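Sim pick policy does worse after I randomized the lighting -- is my comparison even fair?

Posted in Robot Learning Help, October

tallgrass_dan

Ok trying to keep this short, I have a group meeting at 4 and I'm stuck. Doing a small study on whether shadow randomization during training helps a tabletop pick policy. All sim so far, no hardware. Two conditions: A = fixed light, B = light direction and softness resampled every episode. Same demos otherwise, same network, same training budget. 1000 eval episodes per condition, 5 training seeds each.

Expected B to win or at least tie. B loses. On every seed. Eval is on the fixed light, target is the small ball on the green mat, and the other stuff on the mat is distractors. Second arm on the green base stays in for both conditions and it throws a pretty big shadow across the floor. 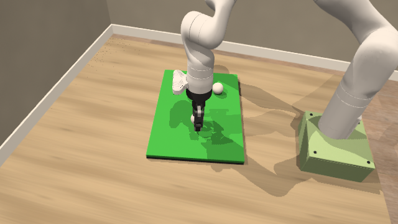 Success = object lifted and held for 2 seconds. Most of B's failures are the same kind, fingers close a bit off to the side and get nothing. A almost never does that. Objects are all white or close to it if that matters.

Things I already checked: camera pose identical, physics step identical, action normalization computed seperately per condition (should be the same anyway, same demos). Rendering is the stock soft shadow setting.

My advisor wants to write it up as "randomization hurts" and I'm not comfortable with that yet. What would you check before believing it?
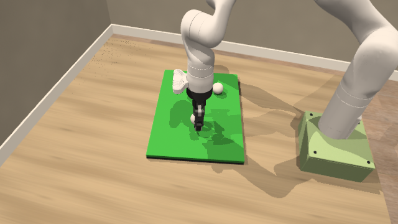

Also, should the other arm be there at all? Kept it because the real cell will have two. But it's one more thing making shadows and maybe I'm just muddying everything. Can post configs tonight if anyone wants them.

Liesbeth Verbeke

You're evaluating on the exact light A trained on. So A is in distribution and B has spread the same capacity and same budget over a lot more lighting. B losing there is the normal outcome, it isn't evidence that randomization hurts. You need a held-out lighting set neither condition saw. Fix the list of lights once, save it, run both policies on the same list with the same object placements. Report both numbers, fixed light and held-out. If B loses on both then you have something to write up.

Second thing -- equal training budget is a choice, and you should say so in the paper. Try one B run at double the steps. If the gap closes it was undertraining.

For the sideways misses I'd look at whether the policy uses the gripper's shadow as a depth cue. Under a fixed light that shadow is a really good cue, it meets the fingers as they come down. Randomize the direction and the cue gets much harder to use. Easy test: take the A policy, turn off shadows at eval, change nothing else. If A starts missing the same way B does, there's your mechanism, and that's a more interesting result than the headline.

Keep the second arm. Run one ablation with it hidden from the renderer but still in physics, so only the look changes.

Oh and compare per seed, don't pool all the episodes into one big test. Episodes from the same trained network aren't independent and your error bars will come out way too small.

mossbank3861

had something like this, was my random seed getting reset every episode so the "random" light was the same handful of angles over and over. print them out. takes a minute

tallgrass_dan

Printed the angles, they're fine, properly spread out. Ran the no-shadow eval on one A seed before the meeting and it drops a lot, misses to the side just like B. Need to do the other seeds before I say anything. Building the held-out light list now. Advisor ok with waiting

pk_uvberg

Just use more cameras. A wrist cam fixed all of this for us

Liesbeth Verbeke

A wrist cam might well help but it changes the question he's asking. Do the held-out lights first. And Dan, when you do the other seeds use the same placements you used for the first one.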